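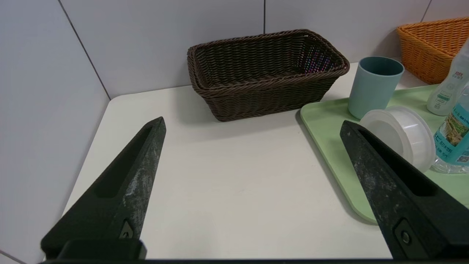

Remake announcements and who passed on them

December 31, 2018

I spent part of the holidays cleaning up the spreadsheet I keep on film casting. It now has 90 rows, one per announced role, going back to March. For each row I log the first name reported, the final name, and the number of days between the two.

The messy column is the one marked "declined." An actor who says on a red carpet that he turned a part down may mean a signed offer, a phone call between agents, or a lunch. I used to enter all of these the same way. Meirion Harries wrote to me after the last post and objected, and he was right. The column now has three codes: O for a written offer reported by a trade outlet, T for talks, and S for self-reported only.

Recoding took most of an evening. Of the 32 rows that had a "declined" entry, 11 kept the O code. The rest moved to T or S. Two of them I can't source at all anymore, the pages having gone, and I left those blank with a note.

The Gurkcombe remake is a good test of the scheme. Fabrice Gautier was reported as the lead in the spring, then Covadonga Aranda's name came up for the same part after a rewrite. Gautier later told a podcast he "never read it." The studio said nothing. Under the old system that was a plain yes in the column. It is now an S, and the row for Aranda stays open until there is a contract.

Sequels are still a problem. A returning actor has usually agreed to an option years before, so the day count means very little. I have been entering zero, which drags the average down. Next year I'll put them on a separate sheet - Prys Beddoe suggested this a while ago and I ignored him.

The file is in the usual place. Sort by column F before you filter, or the blank rows end up at the top. Corrections by email, please, with a link to the source.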